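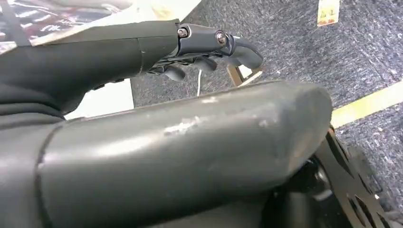 Em defesa da mão com dedos

16 de outubro de 2026

Passei boa parte de agosto trocando garras no mesmo braço e saí disso muito mais entusiasmado do que entrei. Eu era da turma da pinça paralela, confesso. Duas mandíbulas, um motor, um cabo, e o resto se resolve no software. A Cera, que é a nossa pinça de todo dia, faz isso há 2 anos sem drama, e eu não via motivo para mexer.

Aí chegou a mão da Srisuk, com dedos que se curvam e pontas arredondadas, e a Lina Khoury propôs uma comparação séria: 900 tentativas de pega, 600 com a mão e o resto com a pinça, que já conhecíamos bem. Topei achando que ia ganhar a aposta. Não ganhei, e foi ótimo!

O que me conquistou foi o erro. Quando a pinça chega torta num pedaço de papelão, ela empurra o papelão, ou aperta a quina e deixa cair. A mão também chega torta (nosso planejador não é nenhum prodígio), mas um dedo encosta antes, os outros vão atrás e muitas vezes a peça se ajeita no caminho. Para quem trabalha com objeto pequeno e chato em cima de carpete, isso vale mais do que um milímetro de repetibilidade na ficha técnica.

A pinça continua melhor em várias coisas. É mais rápida, calibra em um instante e não pede que a gente pense em como cada dedo vai chegar. Em caixa de faces paralelas eu ainda escolheria a Cera de olhos fechados. Mas acho que a nossa área mede garra demais com caixa de faces paralelas, e depois se espanta quando o robô encontra um resto de embalagem no chão.

A câmera no punho merece um parágrafo à parte. Com a pinça, ela quase sempre enxerga o alvo até o fim. Com a mão, os dedos curvados escondem justamente o que interessa nos últimos centímetros. O pessoal de Prundcombe resolve isso com uma segunda câmera fixa, e eu resisti à ideia por preguiça de calibrar mais uma. Hoje defendo que a vista de outro braço serve muito bem: dá para acompanhar os dedos, o punho e o cabo branco ao mesmo tempo, e o cabo, em mão desse tipo, é assunto sério. Girei o punho 90 graus num teste e aprendi a deixar folga.
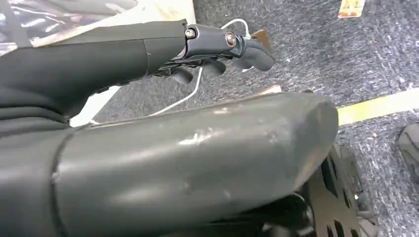
O que eu gostaria de ver agora

Controladores que tratem o contato como informação. O Ilgate, que usamos nos dois casos, ainda para tudo quando a força passa do limite, e com dedos esse primeiro toque é a melhor pista que se tem. A Lina já está mexendo nessa parte, com um limite separado para cada dedo, e as primeiras curvas me deixaram animado como fazia tempo que eu não ficava.

Também queria comparações publicadas com os fracassos incluídos, tentativa por tentativa. Vamos soltar as nossas assim que a Lina terminar de rotular as pegas com a mão.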